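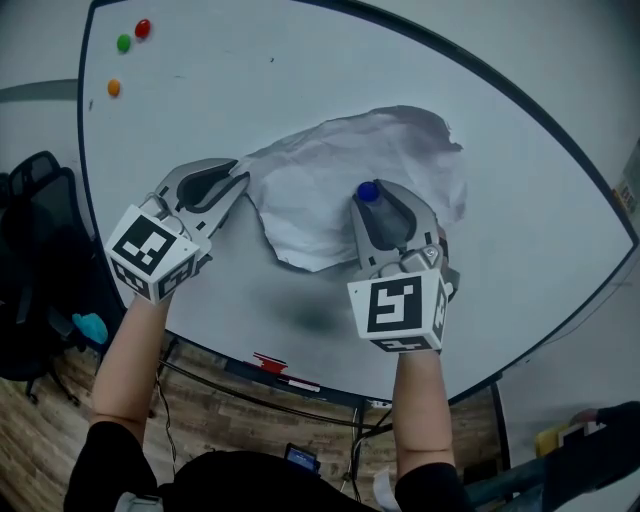
Page 2 of 2

Does hand-held gripper data carry over to a real arm? Paper and clear bottle task. 856 demos in, policy still misses the bottle. Worth collecting more?

Sellach
Depends on your split. We trained on 700, held the rest back, and held-out error went flat way before that. More of the same table wont help. Move the bottle, change the lighting. Clear objects are hard anyway.

Barnudley
Check the marker calibration first. Ours drifted in July and wrecked teh whole set.

Flatero
same problem, following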